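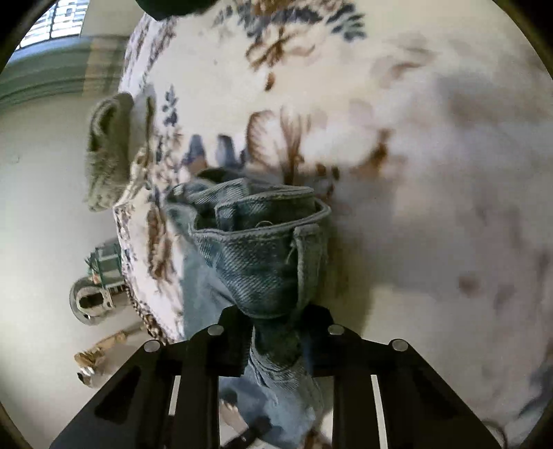

로봇조작연구실 | 연구 소식

손에 드는 그리퍼로 모은 의류 조작 데이터, 허리단 집기 학습에 적용

로봇조작연구실 의류 조작팀이 손에 드는 그리퍼로 수집한 시연 데이터만으로 바지 허리단을 찾아 집는 정책을 학습시키고, 7월에 첫 평가를 마쳤다. 과제명은 Grideck이며 Parviz Mousavi 연구원이 실험을 맡고 있다.

데이터 수집에는 로봇 팔을 쓰지 않는다. 작업자가 그리퍼를 직접 쥐고 옷을 집는 동안 그리퍼 쪽 카메라가 영상을 기록하고, 손의 궤적은 나중에 영상에서 복원한다. 사진에서는 그리퍼의 양쪽 손끝이 꽃무늬 천 위에서 데님 옷의 허리단 아래쪽을 잡고 있다. 허리단이 고리 모양으로 벌어져 있고 가장자리의 박음질 두 줄도 보인다.

팀이 데님을 먼저 고른 것은 접힌 모양이 비교적 오래 유지되기 때문이다. 다만 천이 두꺼워 손끝이 한 겹만 물었는지 두 겹을 물었는지 영상으로 가리기가 어렵다. 무늬 있는 천 위에서 작업하면 옷의 경계를 찾는 일도 까다로워진다. 팀은 배경을 단색으로 통일하지 않고 가정에서 쓰는 침구와 덮개를 그대로 깔고 시연을 모았다.

지금까지 확보한 시연은 690건이다. 이 가운데 300건은 허리단 집기, 나머지는 밑단 집기와 뒤집힌 옷 펴기에 해당한다. 시연 한 건의 길이는 평균 12초 정도다. 궤적 복원에 실패한 기록은 이 숫자에서 뺐다.

학습한 정책은 평행 그리퍼를 단 로봇 팔에 옮겨 시험했다. 학습에 쓰지 않은 바지 네 벌을 구겨 놓은 상태에서 시작했고, 허리단을 집어 들어 올린 뒤 놓치지 않으면 성공으로 보았다. 세 벌에서는 대부분 성공했으나 안감이 얇은 한 벌에서는 안감만 집는 경우가 많았다. 벨트 고리를 허리단으로 잘못 보고 집은 사례도 나왔다.

Mousavi 연구원은 "실패는 거의 접근 각도에서 갈린다. 사람은 손끝을 넣기 전에 손목을 조금 돌리는데, 시연마다 그 동작이 달라 정책이 평균을 내 버린다"고 설명했다. 팀은 접근 구간만 따로 잘라 다시 학습시키는 방법을 시험하고 있다.

다음 수집에서는 니트와 얇은 셔츠를 추가한다. 시연에 쓸 헌 옷을 받고 있으며, 세탁한 상태로 연구실 입구 상자에 넣으면 된다. 단추나 지퍼가 떨어진 옷도 괜찮다.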